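4 Quota instruments and lateral entry in uniformed services
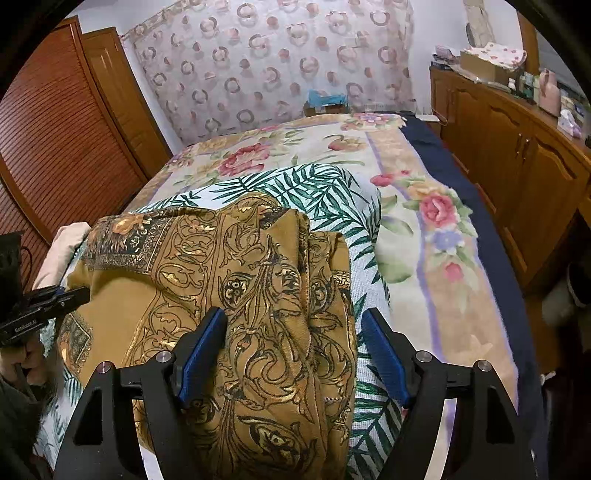
Figure 1. Patterned golden-brown cloth held between two blue finger pads.

4.1 Setting and scope

The preceding section set out the legal distinction between a target, which commits an employer to report on an outcome, and a quota, which changes who may be offered a post. This section applies that distinction to lateral entry, by which we mean the appointment of a person from outside a service at a rank above the basic training grade. Lateral entry has received less attention than initial recruitment. It involves smaller numbers, it is often run by a separate office, and its records are seldom published in a form that can be compared across services.

We examine two services. The Irnden Coastal Guard introduced a reporting target for lateral entrants and left its appointment rules unchanged. The Firdale Fire and Rescue Service adopted a reserved-place rule under which a fixed share of lateral posts could be filled only from listed groups until a review point was reached. Both services recruit from overlapping labor markets and use the same medical standard, so differences in outcome cannot easily be assigned to the standard itself.

4.2 Data

The file contains 116 completed lateral appointments. Of these, 39 were made in Firdale and the remainder in Irnden. For each appointment we hold the grade of the post, the length of the vacancy, the number of eligible applicants, the panel score of the person appointed, and the score of the highest-ranked applicant not appointed. Applications withdrawn before the panel stage are excluded. Panel scores run from 0 to 100 in both services, but the panels were trained separately and the scores should not be compared directly between them. All score comparisons below are therefore made within a service.

Interviews with five serving panel members supplement the records. The interviews were used to understand how the written rules were read in practice and were not coded for statistical use. One interview took place before the Firdale rule had been formally adopted, and we draw on it only for the description of earlier practice.

4.3 Measures

The first measure is the displacement gap. It is defined as the score of the highest-ranked applicant not appointed minus the score of the person appointed. A negative value means that the panel appointed its own highest-ranked applicant. A positive value means that it passed over at least one higher-ranked applicant, whatever the reason. The gap says nothing about motive. A panel may pass over an applicant because of a failed medical, a refused relocation, or a late security check, and none of these is connected with a quota.

The second measure is vacancy length, counted from the date on which the post was authorized to the date on which the appointee reported for duty. Kang's procedure for interrupted vacancies is followed: where a post was withdrawn and reissued, the period between the two is not counted.

The third measure is refusal, recorded when an officer with signing authority declined in writing to approve a list on the ground that it was unlawful. Refusals are rare and are reported as individual events. They are included here because a refusal can stop a whole intake, so its effect on staffing may be larger than its frequency suggests.

4.4 Results

In Irnden, the displacement gap was negative or zero in most appointments both before and after the target was introduced, and we find no clear shift in its distribution. Vacancy length also remained stable. The composition of the applicant pool changed slightly in the direction the target was meant to encourage, but the change began before the target took effect and continued at the same pace.

In Firdale, positive gaps became more common after the reserved-place rule came into force. The increase was concentrated in technical grades, where eligible pools were small and a single restriction could remove most of the applicants above the pass mark. In general command grades the change was slight. Vacancies in technical grades also lengthened. Much of this delay came from re-advertisement: when no listed applicant reached the pass mark, the rule required a second round before the place could be released to open competition.

Firdale recorded one written refusal. The signing officer, Seraina Mösli, returned a list in June on the ground that the rule excluded applicants by group before their merit had been assessed, and asked for a legal opinion. The service suspended the intake while the opinion was prepared. The opinion distinguished between advertising aimed at under-represented groups, which it considered lawful, and a bar on offers to other applicants, which it did not. The list was then reissued as an open competition – the reserved places were not restored.

4.5 Robustness

Three checks were made. Removing appointments with fewer than three eligible applicants reduces the Firdale effect in technical grades but does not eliminate it. Replacing the displacement gap with a simple indicator for any positive gap gives the same pattern. Finally, we repeated the vacancy analysis using the Vukon grade classification, which groups some technical and command posts together. Under that classification the difference between grade groups narrows, as would be expected when unlike posts are combined.

The small number of Firdale appointments limits what can be inferred. In particular, we cannot separate the effect of the reserved-place rule from that of the suspended intake, during which some applicants may have taken posts elsewhere. Records of applicants who withdrew at that stage were not retained by the service. Section 5 turns to the appeal procedure and to the treatment of applicants whose files were closed during the suspension.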